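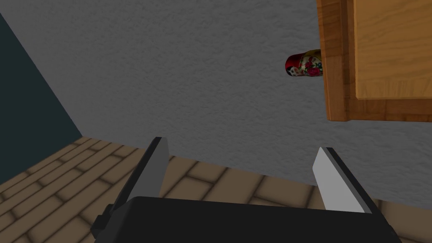 Moving to Rultville in the new year, do I need to redo my rego straight away?

We've just signed a lease and I'm trying to sort the boring stuff before the truck comes. The car's still registered at my old place in Clarnbridge and it runs out in October. Can I leave it till then? I've already forked out 1,388 for the removalists so I'm not keen on another bill this month -- or a fine!

posted by clarnbridge_exile, Dec 13, 2022

magpie516

Are you crossing the border or staying in the same state? If it's the same state you're only changing your address, and I did mine online over a cuppa when we left Trodivley. Crossing over is a whole different kettle of fish. You'll want an inspection, new plates and proof of where you live (I used my lease and a power bill). Ring the rego office before you book anything, as I got knocked back the first time for bringing a photocopy. And ask about a refund on the unused months, I got a bit back on mine.

utelife

just do it mate, took me 6 minutes

Fajardo Street Mum

Don't forget your insurer as well! My premium changed when we moved because the car was parked on the street instead of in a garage. Licence address too, while you're at it.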